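What does a school kitchen inspector do?

Every school that cooks lunch has to keep its kitchen clean and safe. An inspector is a person who comes in to check.

Gladys Gachanja is the inspector for the town of Durkside. She has 40 kitchens on her list. Most of them are in schools, and a few are in day care centers and nursing homes. She does not call ahead. If the cooks knew which day she was coming, they might clean more than they usually do, and she wants to see a normal day.

What does she look at?

First she washes her hands and puts on a hair net. Then she checks the refrigerator with her own thermometer. Cold food has to stay cold so that germs grow slowly. Germs are living things too small to see, and some of them can make you sick.

Next she looks at where the raw meat is kept. It should be on the bottom shelf, below the salad and fruit, so nothing can drip on them. She checks the sinks, the floor, the trash cans and the dates on the food. She also asks the cooks questions – how do you cool a big pot of soup, for example, or what do you do if you come to work with a stomachache?

What happens if something is wrong?

Small problems go in a report, and the kitchen gets eight days to fix them. A cracked cutting board is a small problem. If the problem is serious, such as mice or no hot water, she can close the kitchen right away. Children then bring lunch from home, or meals come from another school. In December the kitchen at Gruna School was closed until its water heater was replaced.

Can anyone read the report?

Yes. Reports are public, so your family can ask the school office for a copy.
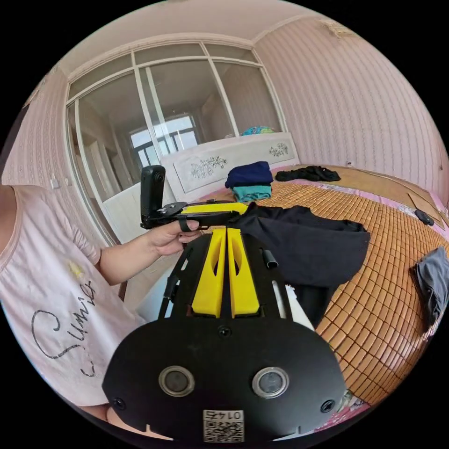 You can help too. Wash your hands before lunch, and tell a grown-up if your food smells odd or feels cold when it should be hot.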